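# Looking after a record collection at home

Feb 3, 2024

I've been buying hard rock records for longer than I care to admit, and most of what I know about keeping them clean I learned by doing it wrong first. My old Trelero live album still crackles all the way through side one, and I can't blame the band for that.

Start with the room. Dust the shelves before you touch a single sleeve, working from the top board down, and let the air settle while you put the kettle on. A fluffy duster is fine for shelves and the lid of the deck, but please keep it well away from the grooves. 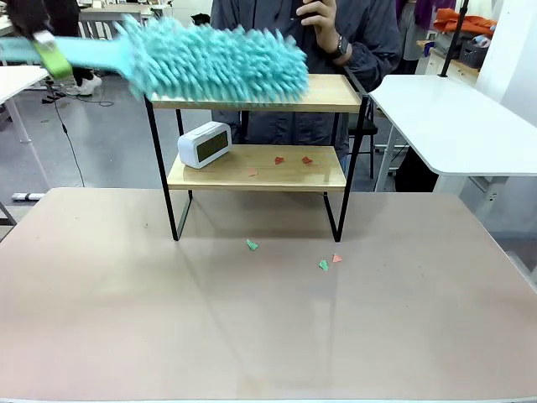 For the records themselves I use a carbon fibre brush, held very lightly for 2 full turns of the platter and then drawn slowly off towards the edge. Do it before every play, even when the disc looks spotless. If a second-hand find is properly grubby (my copy of Hotberg's first album smelt of somebody's garage), give it a wash with distilled water and a soft cloth, going round with the grooves and keeping the label dry. Stand it in a clean dish rack overnight.

Throw out the old paper inners while you're at it. I buy lined ones in packs of 56, which sounds a lot until you start on the McKinnon box set – all 11 discs of it!

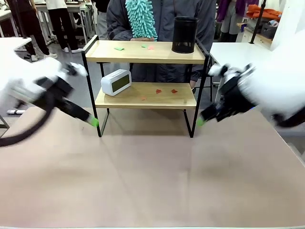 Store everything upright, snug enough that nothing leans but loose enough to slide one out with two fingers. Keep them off the wall above a radiator, and out of the March sun too, which comes in lower than you'd think. I lost a lovely Takatton picture disc to a south-facing window, and it now plays like a boat at sea.

Check the stylus while the brush is out. Back to front, never side to side.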